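Illari Workshop Notes
Tuesday, 9 p.m.
by @illari_bench

OK so I've finally started on the bins. I've been putting it off since April and the back half of the shop has turned into a place where parts go to get lost. Thread, because I'm going to need opinions!

We bought 14 of the gray ones from Kakel when we moved into the Flurnport unit. Big open rectangular things with tall sides. I love the tall sides right up until I have to reach down past them for one tiny part (my sleeves know all about it).

First job was just tipping everything out and sorting it. Cable ties, offcuts, three tape measures, a sandwich bag of washers with "KEEP" written on it in my own handwriting. Keep for what? No idea. Kept them.

Most of the bins only needed warm water and dish soap. The old label glue was the worst part, so I left a rag with cooking oil on it for ten minutes and then scraped with a plastic card. Do the oil before the soap, or you'll be washing everything twice like me.

And then there's the one that lives on the wooden table. The gray outside is fine, I have no complaints about the outside. The whitish panel inside is another story. It's chipped and flaking all along the bottom edge, with gray showing through, plus dark drips and scratches that I don't think soap is ever going to touch.

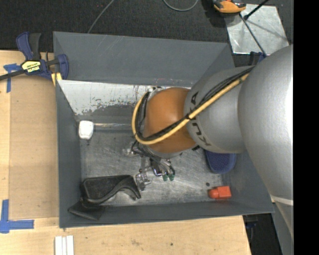
Don't paint over it, went one reply, because new paint on top of flaky paint comes off in bigger flakes. Scrape back to where the coating is still holding, sand the edge smooth, and leave the bare part bare.

Which, ugh, yes. I was standing in the Nedelcu store at lunch with a can of white spray in my hand, feeling very clever about it. Put it back. Bought 300 grit paper and a cheap scraper instead.

Also considered lining the bottom with a rubber mat, but a mat in the last bin slid all over the place and I ended up peeling it out. If anyone has a mat that stays put and doesn't need glue, tell me what it is!!

The little scratches on the sloping part I'm leaving alone. They're faint, and I've got a whole shelf to label before I start fussing over scratches.

Current score: nine bins clean, one waiting for the scraper, the rest stacked by the door. Labels tomorrow. Taking votes on tape or paint pen.

Contact: message @illari_bench | © Illari Workshop Notes | Back to top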